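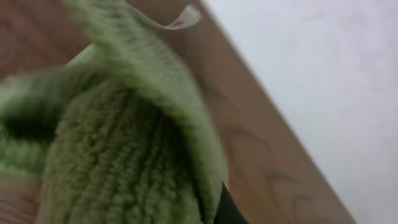

Last updated: October 16, 2026

I moved into this apartment in July and the water is hard. The city report puts it at 300 mg/L as calcium carbonate, which the softener people call "very hard" and my kettle agrees. At the old place on Melis Street I never had to think about any of it. These are my notes on laundry so far.

Detergent first. Calcium and magnesium bind to the surfactant, so part of each dose goes to the minerals before it gets near any dirt. The label on the Rellirel powder has a separate line for hard water, and I had been using the soft water line for years out of habit. Switching to the correct line fixed the gray cast on white shirts after a few loads. It did nothing for stiffness.

Stiffness is mostly a rinse problem. I ran three changes, one at a time, with the same load type:

Extra rinse, nothing else. Small improvement. Adds 23 minutes on my machine, a Farano front loader.

Citric acid in the softener compartment, pre-dissolved. Clear improvement. I stopped after a month all the same, as I could not find a straight answer on what it does to the door seal over time.

Washing soda in the drum with the powder. Good on cotton, bad on anything wool. It raises the pH a lot. Keep it away from silk too.

Liquid fabric softener is not on the list. It coats the fiber, and a coated fiber takes up water more slowly. On a shirt I don't care. On anything meant to dry something else, I do.

Spin speed matters more than I expected. At 1000 rpm cotton comes out with less mineral-laden water left in it, so less gets deposited when it evaporates. I used to run a slow spin to save wear. I no longer do, except for knits.

Line drying leaves loops flat. A short tumble before hanging lifts them again, and the rest of the drying can happen on the rack.

The Zurnosier inline filter I ordered is still in its box. It needs a fitting with a different thread than the one on my supply valve, and the hardware store has the adapter on back order. I will add numbers when it is installed.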